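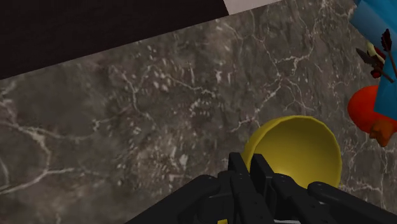

Home Blog Reviews Archive About Contact

29 Mar 2025
Posted by the author

I bought a Skusus laptop stand in October after my neck started giving me grief. I'd been working off the kitchen table with the screen well below eye level, and the physio's advice was to lift it up or stop complaining.

The stand is the folding kind, grey aluminium, with rubber pads where the laptop sits. It cost $70 from Murnholm, who had it at my door in four days. Dağdelen makes one that looks much the same for less, but the reviews said the hinges go slack and I didn't want to be tightening screws every weekend.

Five months in, the hinges are still stiff. You need both hands to change the height, so I set it once and left it. My laptop is a 15 inch and it doesn't wobble unless I type on it directly. I use a separate keyboard now, a cheap one from the drawer, and a mouse I already had. If you don't own those, add them to the price.

The pads are the weak point. One at the front came unstuck over summer and I glued it back with contact adhesive. It has held so far. I emailed Skusus to ask about spares and got a reply with an order number, 1778, and nothing else. I wrote back and haven't heard.

Folded, it goes in the front pocket of my Drosorley backpack with the charger. I've taken it on the train a few times and it's fine, although the corners have started to wear the lining. An old sock over it fixed that.

Would I buy it again? Probably. The next one up has a built-in hub and costs about $200, and I only ever plug in one thing. My neck is better too, though I've also been getting up to walk every 30 minutes, so I can't say how much of that is the stand.

Next job is a longer charging cable. The one that came with the laptop barely reaches the wall now that everything sits higher.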